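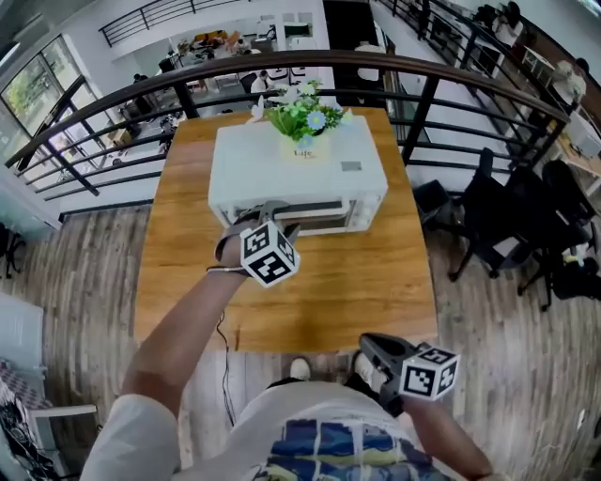 Ilgın Karakaya wrote in to ask whether a small toaster oven is worth the table space if you already own a slot toaster. For me it has been. I bought the white Drindik in February and have used it most mornings since.

The door has a glass front and a silver bar handle that runs across it, easy to grab with a mitt on. Two slices of bread take 7 minutes from cold, slower than a slot toaster, but they brown evenly. Frozen rolls do well at 200 degrees for 9 minutes. Cheese on toast comes out better than it ever did in my big oven.

The crumb tray sticks - I have to wiggle it to get it out. The timer also ticks loudly enough to hear in the next room. White shows grease fast, so plan on wiping it down.

I keep a little pot of artificial flowers on top, near the back, and take it off before I turn the oven on. The top gets hot, and the manual says to leave it clear.

Nurhan Kırmızıgül
Mar 14, 2024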